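Gilleck Chamber Singers Announce Holiday Season Program and First Winter Recording

GILLECK – The Gilleck Chamber Singers will open their holiday season in November with a new program of carols, lullabies and winter songs, followed by the release of the ensemble's first full-length seasonal recording. The album, titled Lanterns on the Wenach, will be issued by Picard Records and will be available at all concerts before it reaches stores and streaming services.

The recording brings together traditional carols in new arrangements and 2 works written for the ensemble. The first, a setting of an old river blessing for unaccompanied voices, was heard in concert last winter and has been revised for the album. The second, a longer piece for choir, harp and hand bells, receives its first public performance on the opening night of the season.
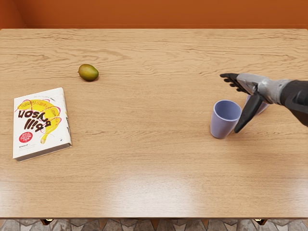
Rehearsals for the new program began at the end of the summer and have followed the ensemble's usual practice, in which the words are studied before the music is sung. Singers meet by section to read the texts aloud, mark the breaths and agree on vowels, and the full choir gathers only after that work is complete. Much of this reading takes place seated, at a long wooden table with a paperback book laid flat on it, and the music folders are not opened until the second hour. The artistic staff credits this method with the clear diction for which the ensemble has become known in the region.

The choir for this season numbers 50 singers, the largest group the ensemble has presented in a holiday program. Members were selected by audition in the spring and range from recent graduates to singers who have been with the ensemble from its first season. They will be joined for the longer work by the Imura Bell Players and by a harpist engaged for the full run of concerts.

The program runs 70 minutes and is performed without intermission. The first half of the evening is drawn from the recording and moves from Advent hymns to carols for Christmas morning. The remainder is given to winter songs that are not tied to a particular holiday, among them a Scandinavian skating song, a pair of lullabies and a dance tune arranged for the lower voices. Audiences will be invited to join in the closing carol, and the words will be printed on the back page of the program.

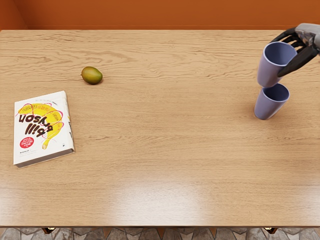
The tour will visit 10 communities along the Wenach Valley, beginning and ending in Gilleck. Most of the concerts will be held in churches and school auditoriums. The ensemble will also return to the Wenach Opera House, where it last sang before the building closed for repairs to its roof and stage. Evening concerts begin at 7:30 p.m. A shorter afternoon performance for families will be given at the Opera House at 2:00 p.m., with reserved seating near the front for school choirs.

Lanterns on the Wenach was recorded over the course of a week in the nave of the old Picard mill chapel, a stone building chosen for its long and even echo. The singers stood in a half circle for most of the sessions – a change from their usual concert rows – and the bells were placed in the side gallery. The album was recorded with all performers in the room together, and no parts were added afterward. A printed booklet with full texts, translations and notes on each arrangement will be included with the compact disc.

Sheet music for 2 of the new carol arrangements will be offered at no cost to school and community choirs in the valley. Directors who wish to receive copies should write to the ensemble's office on their school or choir letterhead and state the number of singers. Performance rights for the current season are included. Choirs outside the valley may purchase the same arrangements through Picard Records once the album has been released.

Tickets for all concerts are on sale through the ensemble's box office and at the door, subject to availability. Students and children are admitted at half price. Season subscribers may exchange tickets between venues up to the day before the performance. Patrons who require step-free access or large-print programs are asked to contact the box office when ordering.

About the Gilleck Chamber Singers

The Gilleck Chamber Singers perform choral music from the Renaissance to the present day and present a fall, holiday and spring series each year. The ensemble also offers open rehearsals and a summer reading course for amateur singers.

Review copies of the recording and press tickets are available on request from the ensemble's press office in Gilleck.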